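**Ticket 451: chip rocks in the pocket on the practice fixture**
Opened by: Anneliese Sauerland
Product: Larusix training plate, Varncombe bench
Status: solved, leaving open for comments

**Problem**
Processor sits fine in its square pocket on some tries, then on others one corner stays high and the whole thing rocks when you tap it. Memory stick goes into its clips every time, no complaints there.

**Tried so far**
- Swapped in the spare chip from the Rosholm kit. Same rocking, so I stopped blaming the chip!
- Blew out the pocket with the hand bulb. A bit better, then back again.
- Ran a fingernail along the inside rim and felt a tiny burr. Aha!

**Fix**
Took the burr down with 800 grit folded over a toothpick, 2 light passes, then wiped the pocket with a dry cloth. Stüber makes a nice little deburring tool for this, but the toothpick was closer. 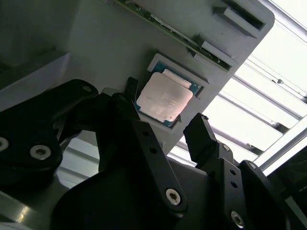 After that I seated the chip 6 times in a row and it dropped flat on every one, which made my whole afternoon. I love how satisfying this plate is when it behaves!

**Still to do**
Check the other plates for the same burr before they go back on the shelf. If yours rocks, feel the rim first and add a note under this ticket.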